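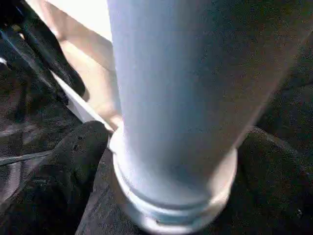
What I learnt from fighting an eviction notice

I have been meaning to write this up since July, and several of my neighbours have asked me to, so I've finally made a pot of tea and sat down to it. It is only my own experience as a tenant and I'm not a lawyer, so please get proper advice if you have a letter of your own on the kitchen table.

Some background first. I rent a flat in Rurnside, in one of the old blocks behind the bus depot, and I've been there eleven years. The building used to belong to a family firm called Condori, who were slow with repairs but decent enough when you rang them. Then it was sold to Tiltia, and the first any of us heard of it was a letter pushed under the door on a Tuesday evening, giving us 51 days to leave. All 297 of us, if you count the children, and I do count the children.

I read that letter four times before I took my coat off. It was written as though everything had already been decided – it said "vacant possession" and "no further correspondence", and it had a stamp at the bottom that looked very official to me. I started looking at boxes that same night. My neighbour across the landing did the same, and the couple downstairs had moved out before the month was over, which I still feel sad about.

A letter is not a court order

I wish I'd known this on the first evening. The letter was the owner telling us what the owner wanted. To put us out, they had to go to court, and the court had to hear from us as well, and ask where we would go. I found this out at the advice desk in the library, after a long wait on a very hard chair, from a woman who had clearly explained it a great many times and was still kind about it.

She told me to keep paying the rent, to keep every receipt, and to write down the date of anything anybody said to me. I bought a blue exercise book on the way home. It's nearly full now, and a fair bit of it is grumbling about the lift, but some of those pages were read out at the hearing, so I'm glad I kept at it. 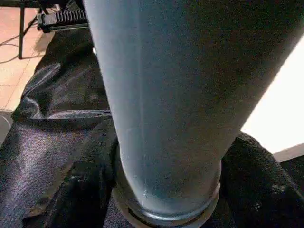 The hearing itself

I had imagined something much grander. It was a small room with a noisy radiator, and most of the morning went on waiting for other people's cases. Tiltia had handed the matter to an agency called Tronance, and their papers said I owed 2599 in arrears. I had the receipts in a shoebox and I owed nothing at all. My hands were shaking so much that I dropped the lid.

The judge asked what other housing had been offered to us. There hadn't been any. She asked how many older people lived in the building, and whether anyone had visited to find out, and there was quite a long silence. The application was put off until those questions had been answered in writing, and we were told to stay where we were in the meantime.

So that's where things stand. We haven't won, and I don't want anyone reading this to think we have – there will be another hearing, and I'll be there with my shoebox. If you live in the block and you haven't put your name on the list yet, it's with me on the second floor, and I'm usually in after six.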